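The Night Before the Open House

Woltholm shut its front doors at six, and by a quarter past I had the lights up over the little kitchen and my sleeves pushed back. I love that hour! The building goes quiet, the fans settle into their hum, and there is only Parsa and me and the smell of contact cleaner.

Parsa is an arm. I should say that early, before anyone gets the wrong idea about us. It came to me in a crate in June, with 23 screws in a bag and a manual from Stimar that had been translated by someone in a terrible hurry, and I have adored it ever since.

That night the trouble was the wrist. All afternoon it had been coming down a hair too far to the right, and I had 200 clean grasps to get before I could sign the sheet. So I went over it the way I always do, screws first, then the connector, then the cable, running the cable between finger and thumb and feeling for a kink. Then I sent it down to the green block at a crawl, with my face so close to the stove I could have kissed the pot.

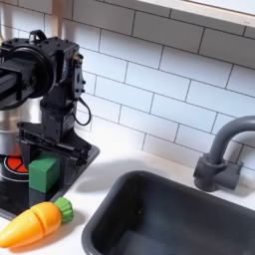
Checking the jaws against the green block.

"There you are," I said out loud. One finger was leaning. It was such a small thing, the thickness of a playing card maybe, and I was so pleased to have found it that I did a lap of the bench.

You back the finger off, you clean the rail, you seat it again and snug it down a little at a time, left and right and left. Gristalis, where I learned the trade, used to give us 40 minutes for that job. I took more than an hour over it, happily, with the radio on low. Then I zeroed the joints, put the block back by the pot and opened the jaws wide around it.

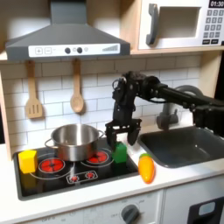 I have a soft spot for that little microwave. Its clock says 01:30 at breakfast and 01:30 at supper, and somewhere in the long middle of that night I looked up at it and believed it. I went and got my sandwich. I ate it standing, between runs, with the log sheet flat on my knee whenever I remembered to sit, and I put down a tick for every good one, and the ticks began to march across the paper in the loveliest rows.

There were 4 left to go when I heard the key in the front door. Morning already! I wrote 29/02/2020 at the top of the sheet, a date I would have to wait years to write again, and reached over to start the next run.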